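About Flelton

Flelton started on a kitchen bench in a rented flat, with a secondhand printer, a roll of brown tape and a great many pens rolling onto the floor. Nestor Rivera had been working in an office supply warehouse for longer than he likes to admit, and he had got it into his head that people would be happier at their desks if the things on them were a bit nicer and a bit fewer. He bought a small lot of plain desk cups from an importer who was closing down, sold them to friends and friends of friends over one long May, and then had to go looking for more.

We've grown since then, though perhaps not as much as you'd guess from the number of parcels in the hallway. Mark Anthony Samonte joined to look after orders and ended up looking after nearly everything else as well, from the returns shelf to the colour samples to the kettle. Between us and a handful of part-time packers we now look after 859 regular customers, most of them home offices, small clinics, libraries and schools, and a good few who simply like stationery and write us lovely long emails about it. Please keep writing them! We do read every one, usually over the first coffee of the morning, and we answer as many as we can before the courier comes.

What we sell

Our catalogue is a short one and we'd like to keep it that way. There are cups and tumblers for pens, shallow trays for clips and keys, a letter rack, and a range of markers and refills that we've tested ourselves by the very scientific method of using them until they run out. The desk cups come under our own Pretutus name. They're sold singly or in a set of two, and the set is by far the favourite – one for the pens you use and one for the scissors, rulers and odds and ends that would otherwise go in a drawer and never be seen again.

We get asked about colours a lot. We did try a mustard yellow once, and a sort of sea green that looked marvellous on the sample card and rather grim everywhere else. Black is the one people come back for. It sits quietly on any bench or table, it doesn't argue with the curtains, and a matte surface is kinder to the eye under a desk lamp than a shiny one. If you're ordering for a whole office and would like something different, talk to us early and we'll see what can be done.

A cup seems such a simple thing that you might wonder how anybody could spend an afternoon discussing one, but we have, and more than once. The height matters, for a start. Too low and your longer pens tip the whole lot over when you reach for the tape. Too tall and you lose the short pencils altogether. We like a mouth that opens out a little, so that you can drop a pen in while you're on the phone and looking somewhere else entirely.

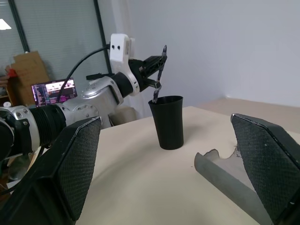

A tall black tumbler with a matte finish, slightly wider at the mouth than at the base.

How we work

Our workroom is in the back half of an old furniture showroom, and we share the loading bay with Hägglund, the upholsterers next door, who have been very good to us about late deliveries and even better about lending us their trolley. We have long tables down the middle for sorting and packing, shelving along one side, and a corner that was meant to be a meeting area until the cartons moved in. Orders placed before 2 pm generally go out the same day. In the weeks before school goes back we sometimes need an extra day, and we'll let you know if that's the case.

Everything is packed by hand in paper and card. We gave up bubble wrap some time ago and haven't missed it, although it did take us a while to work out how to fold a sheet of kraft paper so that a cup arrives without a scuff on the rim. (Mark Anthony has a way of doing it that the rest of us are still learning.) If something does turn up marked or broken, send us a note with your order number within 30 days and we'll replace it. There's no need to post the old one back.

For schools and offices

Larger orders have become a happy part of what we do. Some 1,000 cups went out to classrooms last year, along with more markers than anyone cared to carry up the stairs. We can invoice schools directly, split a delivery between buildings and label cartons by room, and it saves everybody a good deal of wandering about with a trolley if you send us the room list along with the order.

We also put together a desk bundle we call Flonum, for people setting up a new workspace from nothing. It has a cup, a tray, a letter rack and a few pens to get you going, and you're welcome to swap any piece for another of the same price. Just leave a note at the checkout.

Come and say hello

The front counter is open most weekday mornings, and you're welcome to call in, try the pens and pick up an order in person. Parking is easiest around the side, past the Hägglund sign. If the door is shut, give it a good knock, as we may be down the back with the radio on.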